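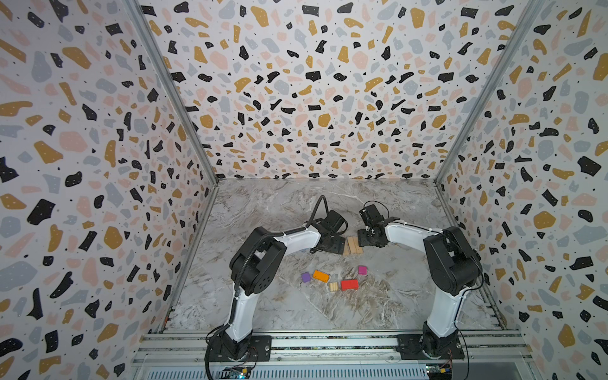
Call for Participants: Two-Arm Block Handling Study

The Tresorance group at the Domgate lab is looking for people to take part in a study of how two robot arms learn to share one small workspace. You would be driving the arms yourself, remotely, from a seat in the same room. We think it's a lot of fun, and we would love to have a wider mix of hands on the controls than the seven of us in the group can offer!

No robotics background is needed. If you have never touched a robot before, please write to us anyway, as first-time drivers are the people we have the least data from.

What we are studying

Our method is called Illine. It watches a person move two arms at once and tries to work out which arm is leading at each moment — the one doing the careful work — and which one is waiting, supporting or getting out of the way. Most learning methods we have tried treat both arms the same all the time. They do fine when each arm has its own pile of blocks, and then they get stuck when the grippers have to come close together over the middle of the floor.

In August we trained a first version on 701 recorded runs, all driven by members of the group. On a set of 135 test runs it got noticeably better at the close-together moments than our older method, Azar, and we were very happy with that. What we can't say yet is whether Illine has learned something general about two-armed work or has simply learned our own habits. Two of us drove most of those runs, and Nima always leads with the left arm.

That is the question this study is for. We want many drivers, each with their own way of going about it, and we don't want to teach you ours.

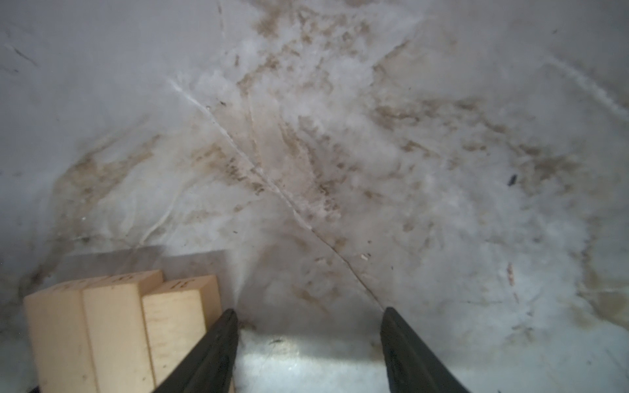
What you will do

A session starts with a short introduction and free practice, with no recording. Then you work through a series of tasks with plain blocks on the marble-look floor of the enclosure. Some are stacking tasks, where a block has to end up on a wooden base or on top of another block. Some are passing tasks, with one arm giving a block to the other. In the last part you get a goal and decide for yourself how to use the arms.

You hold one controller in each hand. You can look straight into the enclosure or at a screen with the wrist camera views, and you can switch whenever you like. Many drivers look at the enclosure for big movements and use the wrist view once a gripper is near a block, but do what suits you.

Dropping a block is fine. Knocking over a stack is fine too, and we keep those runs, so please don't feel you have to apologize to Rasha every time (everyone does). Between tasks one of us resets the blocks and you can stretch, ask questions or have some tea.

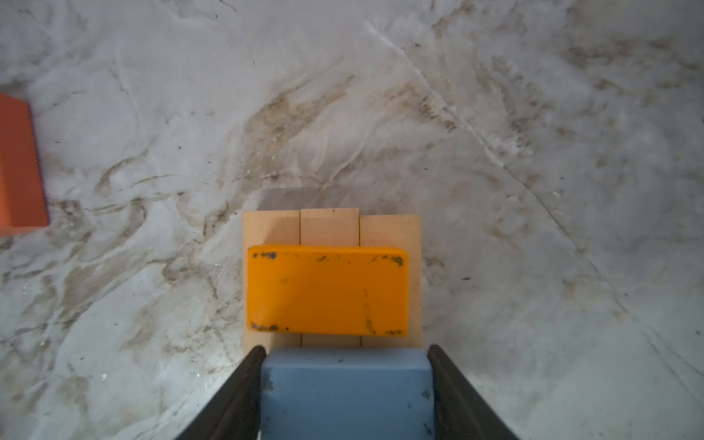

3 min read

What we record

We save the arm movements, the camera views from the enclosure and from the wrists, and your answers to a short form at the end. The form asks how hard each task felt and which arm you thought was in charge. We do not record your face or your voice. Your runs are stored under a code, and you can ask us to delete them up to the point where the results are written up.

Who can take part

You should be 18 or older, comfortable using both hands for small movements, and able to follow spoken instructions in English. Glasses are no problem. We would especially like to hear from left-handed people, from musicians, and from anyone who does fine work with their hands — sewing, model building, dental work, baking, you name it.

If you have driven arms for us before, please sit this one out. There will be a follow-up. 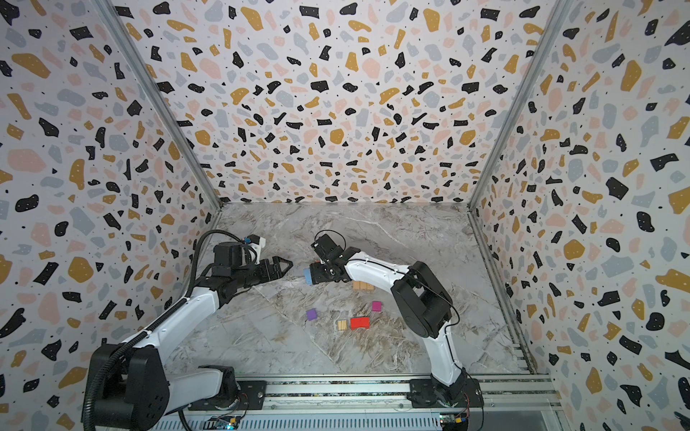
The right arm holding the light blue block near the left gripper at Domgate.

Time and payment

Plan for about 2 hours, breaks included. Participants receive a gift card at the end of the session, also if you decide to stop early.

How to sign up

Send a short email to Rasha Rawashdeh or Nima Ghaffari at the Domgate lab with your name, which hand you write with, and a few times that suit you. Please put "Illine study" in the subject line. Sign-up closes on Friday, November 12, 2021. We answer every message, and if the slots fill up we will ask whether you'd like to be on the list for the next round.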